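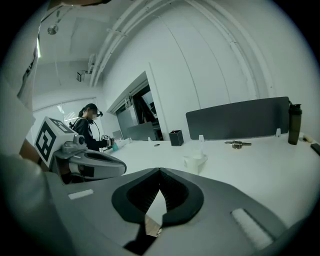 Reviews > Linux > Backup and Sync > Bridevier

Bridevier review: the first backup program I've kept for more than a month

I've been through a lot of backup programs. I've had the cron job that calls rsync, the nicer cron job that calls a script that calls rsync, two graphical tools that stopped getting updates the week I got used to them, and a long stretch where my plan was an external drive in a drawer. So when I say I like Bridevier a lot, please picture a person who has been let down before and is now waving his arms around anyway.

Bridevier is a command-line backup program for Linux (there's a Mac build too, which I haven't touched). It makes encrypted snapshots, only stores data it hasn't seen before, and can send them to a local disk, to anything you can reach over SSH, or to a storage bucket. None of that is new. Plenty of programs do it. What got me is how pleasant this one is to live with day to day, and I want to go through why in some detail.

Installing it

One binary. You download it, check the signature, put it somewhere in your path and you're done. There are packages for Debian and Fedora, but the Debian one was two releases behind when I looked, so I went with the binary and haven't regretted it. It can update itself with

bridevier self-update

and it shows you the release notes before it does anything, right there in the terminal, and waits for you to say yes. I love this! I wish everything did it.

Setup is a single text file. Mine is 14 lines long and four of those are comments. You give it a name for the machine, a list of folders, a list of things to skip, and a destination. If you make a typo it tells you which line and what it expected to find there, and if the key you typed is close to a real one it suggests the real one. I typed "exlude" three separate times on the first evening, so that feature and I got to know each other.

The first run

My home folder comes to 580 GB, most of it photos, old virtual machine images and a folder named "sort later" that I've been carrying from laptop to laptop since college. The destination was a box in the hall closet that I call zheng (all my machines are named from a list I made up years ago, don't ask), over ordinary home Ethernet.

I started it after dinner and it was finished when I came down in the morning. I can't give you a proper speed number as I was asleep, and the laptop was doing a few other things at the same time. The log said the snapshot took up noticeably less room than the source, mainly because "sort later" contains several copies of itself. Fair enough.

The second run took less time than it took me to make coffee. That's normal for this kind of tool, but the output is so nice to read. It gives you one line per folder, with what was added, what changed and what went away, and then a total. If a folder that usually changes a little has changed a great deal, it marks the line with an exclamation point. I set mine to warn me when more than 1000 files in one folder change between snapshots, and it has gone off once, when I renamed a whole tree of source code and forgot I'd done it.
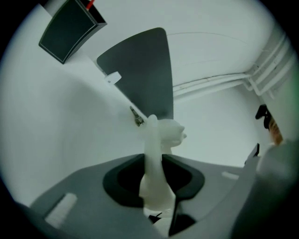
Restoring, which is the part that counts

A backup you've never restored from is a guess, so I spent most of a Friday restoring things. Single files, folders, a full virtual machine image, a file from a snapshot I'd marked for deletion but hadn't cleaned out yet.

The command I use most is

bridevier find

You hand it part of a name and it lists every version of every matching file, with dates and sizes, newest first. Arrow keys to move, Enter to restore into the current folder. It never writes over a file that already exists unless you ask it to; it puts the snapshot date on the end of the name and tells you so. Searching was quick even after I'd let the hourly timer build up a silly number of snapshots. I also compared checksums on a batch of 3000 restored photos against the originals and every single one matched, which is what should happen, but it felt good to see.

There's a mount command as well, so you can browse snapshots in your file manager like ordinary folders. It works, though thumbnails are slow over the network. I'd use it for poking around and stick to find when I know what I'm after.

Encryption and keys

Everything is encrypted before it leaves your machine. At setup you choose a passphrase, a key file, or both. I went with both, and then sat there thinking about all the ways I could lock myself out. Bridevier clearly expects this, because the next thing it offers is to print a recovery sheet. It's a plain page of text with the key broken up into short words, and it has a checksum at the end of each line so you know if you've typed one wrong. I printed two. One lives with my sister.

What I'd call the best decision in the whole program is the append-only mode. The laptop can add snapshots to the box in the closet but can't delete them. Deleting needs a second key, and mine is on a USB stick. If something nasty gets onto the laptop and starts scrambling files, it can't reach back and scramble the history too. Other tools can be set up this way with some fiddling on the server side. With this one it's a yes or no question during setup, with a short explanation beside it, and the default is yes. More of this please!

A caution about it, though: append-only means the disk fills up unless you go and prune. I do mine when I remember. The program does nag you (politely, once a month) if you haven't.

Off-site copies

I keep a second copy at Tolcombe, which is a small storage host I already used for other stuff. Setting up a second destination took three more lines in the config file. You can have different rules for each one, so my closet box gets everything and the remote copy skips the virtual machines. If the connection drops halfway it picks up where it left off. I tested that by pulling the cable, then by closing the lid, then by accident when the router decided to update itself in the middle of the afternoon. Fine every time.

Upload limits can be set by time of day. Mine runs slow until 11 p.m. and then opens up, and no one in the house has complained about video calls.

The documentation

I read all of it, and I'm not somebody who reads all of it. It's written mostly by Rehema Mugo, who also started the project, and it sounds like one person explaining something she has thought about for a long time. There's a chapter on what the program doesn't protect you from. There's another, very short, called "Your Disk Is Making a Noise," which begins with the commands and leaves the theory for later.

The forum is small and friendly. I asked a muddled question about file permissions on a shared folder and got a clear answer from Tadeo Troncoso within the hour, along with a link to the bug report I should have found for myself.

Things I don't love

There's no graphical interface. A separate project called Estunside is working on one and I tried the October preview. It can browse and restore, and the layout is lovely, but scheduling isn't in yet and it crashed on me twice when I resized the window. I'll come back to it.

Memory use goes up with the size of the repository. Day to day it sits at 400 MB on my laptop while a backup is running and I don't notice. On an old single-board computer with very little RAM, checking the repository was painful and I ended up running the check from the laptop instead.

Extended attributes are saved, but they aren't restored unless you add a flag. I think that's the wrong default. It's in the manual, on a page I only reached after wondering where my tags had gone.

And the color scheme in the terminal assumes a dark background. On a light one the warnings are pale yellow on white, so you basically can't read them. You can change it with one line in the config, but warnings of all things should be readable out of the box.

Would I tell a friend to use it?

Yes, if the friend is comfortable in a terminal. I already have, and two of them switched. For somebody who wants buttons, wait and see how Estunside comes along.

It's free and open source, with a paid support plan for businesses that I can't say anything about. I tested version 2.3 on Debian, and later on Fedora on my work machine, with the same config file copied straight across. The only change I had to make was the machine name.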